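4.3 Handling soft packages with the hand-held gripper
Rorix operator guide, section 4: Safe and consistent practice

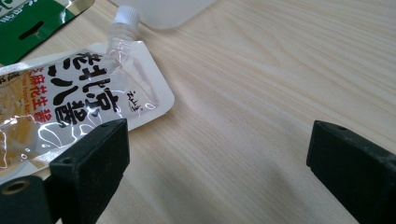 Soft packages need more care than boxes or cans. The contents move when the package is lifted, the film can slip, and a hard squeeze in the wrong place can open a seal or loosen a cap. Read this section before you work with any pouch, sachet or bag that holds a liquid or paste. A spouted sauce pouch lying on its side, with the screw cap pointing away from the operator, is a good practice item. The rules below apply to full packages up to 200 g. For heavier ones, see section 4.5.

Before you start

1. Check that both fingers are firmly attached. Tighten any loose screw by hand with the driver from the Skevuvby kit. Do not use a power driver.

2. Wipe the inner face of each finger with a dry cloth. Grease or dust on these faces changes the grip.

3. Open and close the gripper 5 times with nothing between the fingers. The movement should be smooth in both directions. If one finger lags behind the other, stop and tag the tool.

4. Look over the package. Do not use one that leaks, has a split seal or has a cap that turns freely.

5. Move glassware, knives and open food out of the work area. Other closed packages may stay on the table if they leave space for the fingers.

Picking up the package

6. Bring the open gripper in low and level. Keep the fingertips just clear of the table so they do not scratch it.

7. Place the fingers on either side of the filled part of the pouch. Do not grip by the cap or the spout. The joint between spout and film is not made to carry the full weight.

8. Close slowly until both fingers touch, then close a little more. Stop when the film begins to bulge.

9. Lift to a height of 100 mm and wait for the contents to settle. If the pouch slides, lower it and take a new grip closer to the middle of its weight.

10. Carry it at a steady pace. Set it down flat before you open the fingers.

CAUTION: Keep your free hand away from the gap whenever the trigger is pressed. The fingers are blunt but can still pinch skin.

CAUTION: Never point a spout at a person while the pouch is being squeezed, even with the cap on.

Note: Glossy film reflects overhead lights and can hide part of the label. If the label has to be read, turn the package or dim the lamp above the table. Do not tape over the label or write on it.

Note: Sauces made with peanut or sesame must be logged as allergens before the session. Keep them apart from items that go back to the kitchen.

After the session

11. Clean up spills at once with warm water and mild soap. Do not spray water on the gripper mount.

12. Throw out any package that has been gripped 16 times, even if it looks sound. Mark each session on the De Graaf count sheet.

13. Return the tool to its hook with the fingers open.

Send questions on this section to Zhuoran Shi at the Danunness site. Changes to the weight limit are made only in the February revision. Until then, use the limit printed in this section.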